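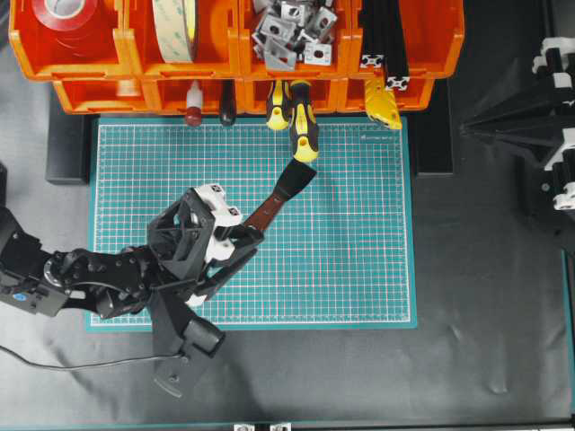 Towns that close their repair counters save very little and lose a good deal. The proposal now before the Bakilana town council would end public funding for the Narilo tool library in January, on the grounds that residents can buy what they need. The council should reject it.

The library lends to 299 households at a yearly fee of 18 dollars. Most loans are for plain hand tools that a family may use once or twice a year. Asking every household to own them is a poor use of money and of closet space. 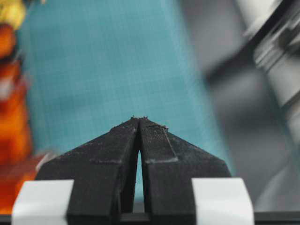

Supporters of the cut point to the quiet winter months. Demand for any public service rises and falls - the outdoor pool is idle for longer, and its funding is not in question. They also argue that the rental desk at Pelik could take over the work. A commercial desk sets its prices to earn a return, and a single weekend rental there can cost 50 dollars.

There is a fair case for reform. Opening hours should be extended into the evening, and late fees should be collected with more care. Both steps can be taken within the present budget, and the council should ask for a plan before it votes. 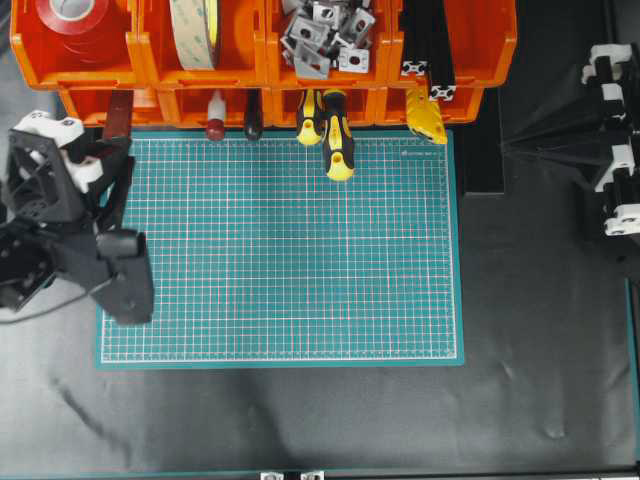 A cutting mat and storage bins at a workspace.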